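The Two Bins

The flat in Uredstead came with a white table, two bins and a list. The list was taped inside the cupboard door and ran to 32 items. The bins were items 8 and 9. One green, one grey, it said, to be left as found.

I had taken the place for the winter while I worked at Cedus, checking invoices. I brought one suitcase and a box of books. The first evening I ate soup standing up and read the list through. Most of it was spoons.

My mother had kept bins like those. Hers were for pegs and for string, and she would not have them mixed. When she died my sister took the string one and I took the pegs, and somewhere between two house moves I lost mine. I never told her. She still asked after it at Christmas.

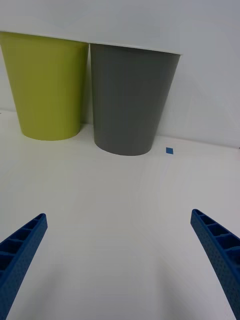

The green one and the grey one, on the table against the wall.

In November my sister wrote to say she was coming to stay for a night. I cleaned the flat, bought a cake from Aletti on the corner and put some clothes pegs in the green bin. It was a stupid thing to do. The colour was wrong and so was the size – my mother's had been small enough to hang off her wrist.

My sister came in, put her bag down and looked at the table for a while.

"You kept it," she said.

I said I had. I cut the cake. She talked about the trains and the price of her boiler, roughly 1,000 more than she had been quoted, and then she took a peg out and turned it over in her fingers.

"It was blue, Mum's," she said. "With a handle."

"Yes," I said.

She dropped the peg back in and asked if there was any more tea. In the morning, after she had gone, I went to empty the green bin before I left for work. The pegs were still in it. In the grey one she had put a ball of string.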